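Two days at the Terkivari artist services fair
August 2021 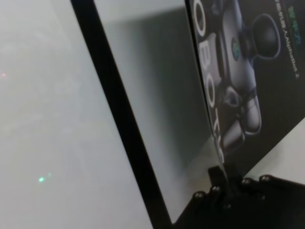 Small lights, one reddish-pink and one green.

I write about music promotion for people who have no money to spend on it, so a fair full of companies wanting to help independent artists should have been my kind of outing. I paid $119 for the two-day pass, plus parking, and went in with a list of questions about where streams come from and who gets paid along the way.

Terkivari has been run as a trade event for a while, and this was the first edition with a floor set aside for playlist pitching and release marketing. Most of the stands were down one side of the hall, near the coffee. The talks were upstairs, in a room with a loud air conditioner.

First stop was Erus, which sells pitching campaigns. You upload a track, pick some genres and they send it to curators. The sales pitch was smooth. I asked how they check that a playlist has real listeners and was told there is a "quality score". I asked what goes into the score and was given a brochure. The brochure says the score is based on quality signals. I asked again on day two, at a quieter hour, and a different staffer said follower growth was part of it, which is a start, although follower growth is also the easiest thing to buy.

Their sign promised up to 3 placements per campaign. Zero is also up to 3. There is no refund if nobody bites, only credit towards another campaign.

Talpur was better. They make a dashboard that shows which playlists your song is on and when it gets dropped. The demo account had clearly been picked to look good, with a nice steep line going up and to the right, so I asked to see a track that had gone nowhere. To their credit they found one. The saves were low, the listeners left when the playlist did, and the dashboard showed it plainly. I'd still want to know why the free tier hides anything older than two weeks. Old data is what you need to work out whether a campaign did any good.

Zendau had the biggest stand and the least to show. It is a "release companion" app, due out in February, and all they had was a sign-up form and some tote bags. I left my email and have had two newsletters already.

Of the talks, the one on metadata was worth sitting through. Spell your collaborators' names the same way every time, fill in the songwriter fields, and don't leave the pitch form until the night before release. Dull stuff, and free. The panel on algorithms was an hour of people agreeing that good songs matter.

Would I pay for the pass again? Not at that price. If you can get a single-day ticket, go for the talks, eat before you arrive, and don't sign anything at a stand. Every "fair only" discount I was offered was still on the company's website when I got home.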